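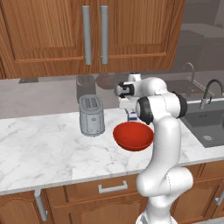
Red bowl, toaster, arm.

May, bench notes, lap pad project

Second go at the Mivthorpe lap pad. The first one was a handsome object that shed beads into my shoes for a week, so this time I'm writing things down.

Cut the outer from the gray Pledmont flannel, the inner from plain cotton. Washed both before cutting, as I did not do last time. The flannel lost a bit in length and almost nothing in width. Left the cut list as it was and trimmed to match after.

Fill is glass beads again, the fine ones from Dow. 2285 grams total on the kitchen scale, minus whatever went down the back of the radiator. Plan was 10 channels, each closed off into pockets as it gets filled. Marked the lines with chalk. The chalk rubbed off on my sleeve by the fourth channel, so channels five and up were marked with the washable pen, and the lines are noticeably straighter. Draw your own conclusions about the first four.

Stitch length: started at 2.5, and beads the size of these find their way out of 2.5 with no trouble at all. Went down to 1.8 for the inner and sewed every channel line twice. Slow going. Thread is the Jillis polyester, the big cone, which has outlived two machines and will probably be left to someone in my will.

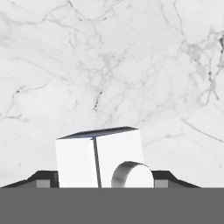

White marble, gray veins.

Filling. The paper funnel works if you remake it every few pockets, before it goes soft. The plastic funnel works better but builds up static, and then the beads climb. I have now seen a bead go uphill. Wiped the funnel with a dryer sheet and that calmed it down.

Pushed the beads well down and pinned across before sewing each pocket shut. Hit beads with the needle twice. One needle bent, one snapped. Switched to the zipper foot, which lets me see where I'm going, and had no more trouble until I got overconfident in channel eight.

Weighed the filled inner when it was done: 138 grams short of what went into the bag. Swept the floor, found most of it. The rest is the radiator's now.

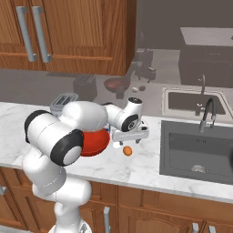

Can the whole pad go in the washer?
Only the outer cover should. The inner gets sponged and dried flat, out of the sun, until someone is brave enough to test one to destruction.

Cover closes with ties at the corners plus one on each long side. Last time I used corner ties only and the inner slumped to the bottom like a teenager on a couch. Side ties hold it. Loops are sewn into the inner's seam, and the bar tacks are ugly but I yanked on all of them and none gave.

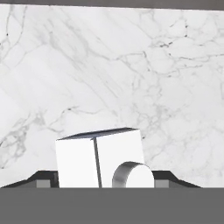 Marble counter, dark strip at the far edge.

Left to do: topstitch the opening, sew on the care label, try it across the knees for an evening. Need another 200 grams of beads before the next one — and a lid for the bead tub, preferably one that fits. Chalk goes in the trash.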